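Ruto brings washable sofa blanket to US stores

TENNANT - Home textiles company Ruto will start selling its washable sofa blanket in the United States this spring, the company announced in March 2025. The blanket, called Wandus, is made for people who eat, read and nap on the couch and want a cover they can put through a home washing machine.

Wandus goes on sale at the Ruto store in Tennant and through the company's website. It will be followed later in the spring by 14 independent furniture and housewares stores that already carry Ruto cushion covers and table linens.

The blanket comes in two sizes. The smaller one is cut for a love seat or a deep armchair. The larger one covers the seat and back of a three-seat sofa, with enough length to tuck in behind the cushions. The price is $93 for the large size. Pricing for the small size will be posted when the first shipment reaches the warehouse.

Ruto developed the blanket after a home trial that ran through the winter. In December the company sent early versions to 30 households and asked them to leave the blanket on the sofa they used most. They were told to wash it whenever they thought it needed washing and to write down what had been spilled on it. Coffee, tomato juice and salad dressing came up most often in the notes, followed by pet hair and ballpoint ink.

The trial led to several changes. The edges were originally finished with a wide satin binding, which puckered in the dryer, and this has been replaced with a narrow turned hem. The weave was also made slightly tighter. Several households had said that crumbs worked their way down into the first version and were hard to shake out.

Color was another point. Ruto had planned to offer only dark shades on the grounds that they hide stains. Most of the households asked for something lighter to set against a gray or blue couch, and said they would sooner see a spill and wash it than miss it. The line will now include a pale mauve, an oatmeal and a soft green, along with the original charcoal.

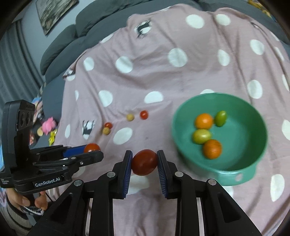
One household in the trial wrote that a light cover on a dark sofa had changed how they used the room, and that the family now had fruit and vegetables on the couch in the evening without laying out towels first. Their one complaint was that the blanket slid forward on leather, though it stayed put on fabric.

Ruto has taken up that complaint. The large size will ship with two loops sewn to the back hem, which can be tied to a sofa's rear legs or left alone. The loops will not be added to the small size, as most people in the trial used it loose over their knees.

The yarn is a cotton and polyester blend spun by Zirau, a mill that has supplied Ruto's table linens for several years. Zirau will also do the dyeing. The first run is 600 blankets across all four colors, and a second run will be scheduled once the company has seen which shades sell.

Care is simple. The blanket can be machine washed warm with similar colors and tumble dried on low. Fruit and tomato stains should be rinsed from the back with cold water before washing, and bleach should not be used on any of the shades. The fabric may feel a little stiff out of the package and softens after the first wash.

Each blanket is folded into a paper band with the care instructions printed on the inside. There is no plastic bag. Returns are accepted on unwashed blankets with the band included, either in the store or by mail. Blankets with a sewing fault will be replaced whether or not they have been washed.

Fabric swatches in all four colors are available free from the Ruto website. Customers who want to match the blanket to a sofa are advised to order swatches first and look at them in daylight - the green in particular looks grayer under a lamp.

About Ruto

Ruto designs and sells textiles for the kitchen, dining table and living room. Its products include table linens, dish towels, cushion covers and now blankets. The company is based in Tennant, where it runs a store and a small sample workshop.

Store owners who would like to carry Wandus can request a wholesale price list through the trade page of the Ruto website. Product samples for press use can be requested on the same page.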